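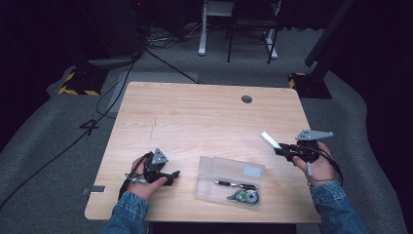

*By S. Rathnayake*

I want to defend the small clear box. I mean the kind with a transparent lid, where you put a pen and a correction tape and then you close it. Many people I know think such boxes are a waste. They say a drawer is enough, or a cup, or the pocket of a bag. I thought the same for many years, and I changed my mind slowly.

When I moved to Verwood I had a desk with one deep drawer. Everything went inside: pens, receipts, batteries, keys for doors I did not have anymore. When I needed to correct one word on a form, I opened the drawer and moved things from left to right for some minutes. Then I usually bought a new correction tape. In February I finally emptied this drawer and found 7 of them, and four were never opened.

A box that you can see through does not let this happen so easily. You look at the lid and you know what is there. You do not have to remember, and you do not have to write a long label. A small white sticker is enough, and even this one I often leave blank.

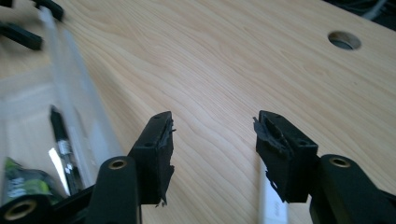

The other argument against boxes is the plastic, and I take it more seriously. We already have too much of it. A shop like Orkutex will sell you a box wrapped in a bag, and inside the box there is another bag. I do not have a good answer to this. I can only say that my oldest box is still in use and the lid still closes well, while the bags went to the trash on the first day. If the sellers removed the bags, I would have less to feel guilty about. I wrote this to Orkutex once and I received a polite reply about hygiene. For a pen!

I also do not agree with the people who want to put everything in boxes. My neighbor bought a set of 50 from Skultotano, all in one size, and now her stapler lives alone in a box that is too big for it. This is only a drawer again, but cut in pieces. A box should hold the things you use at the same moment. A pen makes the mistake and the tape covers it, so they belong together. Scissors can stay somewhere else.

And please keep the table clear around it. I like pale wood with a visible grain, and I do not mind a scratch or two, but I do mind a table where the box has to fight for its place with cups and old mail. If I must move five things before I can write, I will probably not write.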